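Path wardens wanted - Priltton walking and cycle path

Stundadness looks after the shared path at Priltton and is taking on 2 part-time path wardens for the winter, with work likely to run on to June. No experience is needed, but you must be able to walk the full length and back in a morning.

The work is mostly sweeping, clearing leaves and twigs, raking gravel back off the paving and cutting shrubs where they lean over the kerb. Wardens also report loose edging and check the drains after heavy rain. In summer there is more mowing and less sweeping.

Hours are up to 211 over the season, shared out by rota. Gloves, boots and tools are supplied. There is a one-off payment of 200 pounds towards waterproofs - keep your receipts.

Most shifts start at the Espinoza Road gate. You will work in pairs, and dogs can't come along. 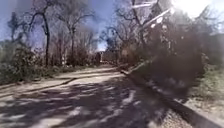
Akinyi Were says the first fortnight is hard on the shoulders and that new starters should swap between rake and broom every half hour. She would also like it known that cyclists generally slow down if you say good morning to them.

To apply, write a short letter to Erhan Başaran at the Stundadness office, saying which mornings you can do and whether you hold a driving licence. Letters should reach us by December 19, 2023. We will reply to everyone, including those we can't take on this time.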